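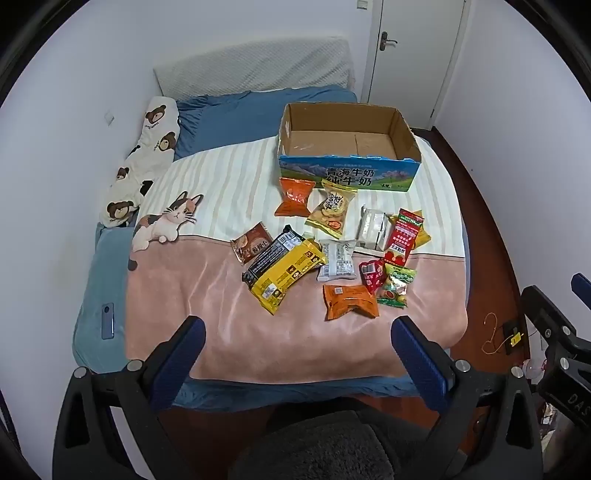 Plisatside is a home-built robot packing project started by Chelsea Lockwood and Chaminda Bandara in Pestbridge. Its stated goal is a low-cost arm that can put mixed household goods into a box, and take them out again, after being shown the job by a person with a hand-held gripper. The project has been described by its makers as a "general packing robot." The published results cover snack packages and a cardboard box, and the wider claim remains unproven.

Background

Lockwood and Bandara built the first arm at Morelli, a shared workshop, from printed joints and secondhand motors. It could lift a small carton but sagged when fully stretched out, and the wrist had to be rebuilt twice. An early write-up calls the arm "finished" in December, although later notes record changes to the shoulder, the wiring and both fingers. The project log was opened to the public on 02/05/2022.

Method

Demonstrations are made by hand. A person holds a gripper with two padded fingers and moves packages in or out of a box, while a camera on the tool records the motion. The recordings are then used to train the controller, a program the makers call Cledex. The arm itself does not need to be present, so much of the recording can be done in ordinary rooms, on beds and tables, away from the workshop.

The log gives a total of 2,362 demonstrations. It does not say how many were thrown out, or whether a package dropped and picked up again was entered as one attempt or two. Readers have asked for the raw list more than once. Bandara replied that it would be posted "when it is tidy," and it has not appeared so far. 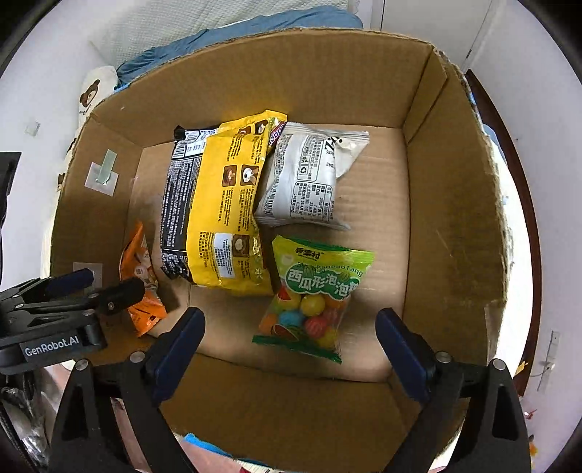 Snack packages in an open cardboard box, with a hand-held gripper spread wide near a bag of candy.

Choice of objects

Snack packages are a sensible test in some ways. They are cheap, they weigh little, and they come in shapes that a simple gripper finds awkward. A flat wrapper can slide under a larger bag, and a shiny surface may look quite different to a camera when it is tilted. Clear plastic is a known problem for many vision systems.

They are also forgiving. A bag of candy can be pinched almost anywhere and still come up, which tells a reader little about how the same controller would deal with a jar or a carton of eggs. The open cardboard box is similarly kind to a clumsy arm – the sides give a little when bumped, and there is no lid to manage.

Reported results

In the only trial with full notes, the arm was given 28 packages and placed all but nine inside the box. Lockwood has called this "close to useful." The trial was run at Morelli under the workshop lights, with the box taped to the bench, and it was not repeated on a soft surface. Since many of the demonstrations were recorded in bedrooms, the missing comparison is a large gap in the results.

Speed is left out of the summary. A comment in the log mentions "a long wait" between picks, and the one video of the arm working has been sped up by an amount that is not given.

Reception

Other members of the workshop have praised the fingers, which are easy to print and to replace, and a few have copied the design for their own arms. Opinion on Cledex is cooler. Two attempts to run it on different hardware are recorded, and in both cases the arm missed the package and closed on air. The makers blamed camera placement – a fair explanation, but one that sits badly with the word "general."

No cost figure has been released. The parts list leaves out the motors, the computer and the hand-held grippers, so the description "low-cost" cannot be checked.

Current status

The arm is kept at Morelli and is still being changed. The latest log entry promises a trial with cans and bottles, with no details of how it will be scored.

Shares: 9 | Comments: 2

Related articles
Gripper (robotics)
Learning from demonstration
Morelli (shared workshop)
Pestbridge
Printed robot joints

Contact the editors | Copyright and reuse | Back to top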